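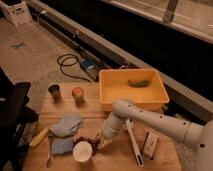 Kitchen Table Check – Robles House, shared kitchen
Checked 28 March 2026
Next full check: July

Overall: pass, with two small fixes. I love doing this table, it gets so much use!

1. Tabletop surface: OK
Light wood, wiped down before anything was set out. No splinters along the front edge (I ran a cloth over all of it, and nothing snagged). The sanding last year has held up beautifully.

2. Table steady: OK
Leaned on each corner. One foot pad is getting thin, so let's swap it before July. We have 11 spare pads in the Stisadeck drawer, so no need to buy any.

3. Spoon and spatula: FIX
Both are in good shape, but they were lying close to the front edge, where a sleeve can catch a handle. Please move them back at least 9 inches. Same goes for the paper cup if there is a drink in it.

4. Cloth: OK, with a comment
The light blue one is a favorite of mine. It does get left in a heap, and a heap stays damp in the middle – spread it out or hang it up after use. Wash at the end of each day.
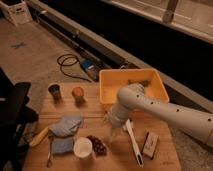 5. Fresh food: OK
Grapes go in a bowl or in the yellow bin, please, and get rinsed first. If small kids are eating, cut the grapes lengthwise into quarters. The bin itself is great for vegetables, easy to scrub and easy to carry to the sink.

6. Small containers: FIX
Label them! Name of contents and date opened, on the side and not on the lid, as lids get swapped. Labels and a pen are in the Cukham tin.

7. Chairs and floor: OK
Keep chairs pushed in when nobody is sitting, and leave a clear path on the carpet side. Crumbs travel fast over there, so vacuum after meals.

8. Burn kit: OK
Stocked, in date, seal unbroken. Everyone I asked knew where it was, which made my day.

9. Hand washing: OK
Soap full, paper towels full. The 15-minute cleanup after cooking is working really well – keep it going!

To do before the next check: foot pad, labels, handles back from the edge. Send the signed sheet to the Drirnus office.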